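I bought the Tirton camera strap in February, after my old one began to hurt my neck. I carry one body with a 52 mm lens on it, and for most of last year I carried it the wrong way, hanging in front like a tourist.

The Tirton goes across the body. The webbing is soft but not slippery, and the shoulder pad stays where you put it. The length is changed with one slider, and I can do it with gloves on. It took me a few days to trust the two small connectors. They click in firmly, and after some 300 hours of walking they do not move more than on the first day. 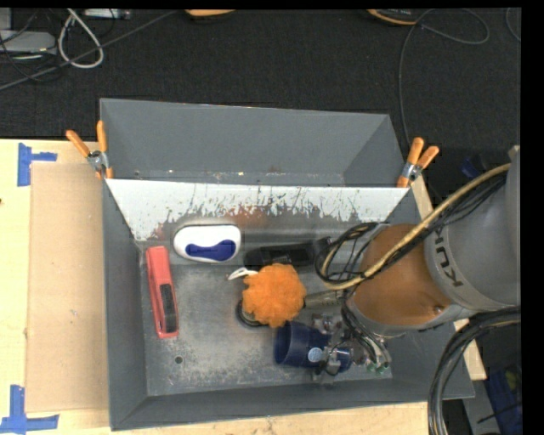
What I like less is the pad itself. It is thick, so the strap does not fold well into a small bag, and in warm weather my shirt is damp under it. My friend Lucian Dumitrescu has the Baluyot strap, which is thinner and also cheaper, but with a long lens it cuts into his shoulder. We exchanged for one afternoon and each of us wanted his own back.

The instruction leaflet is poor. It shows how to attach the strap to the side lugs, but about the tripod plate it says only "fix well". I had to ask the shop, and they answered me the same evening.

I would buy it again for a camera of normal weight. For a heavy telephoto I would first try the wider model, if you can find one in a shop.

Four stars from five.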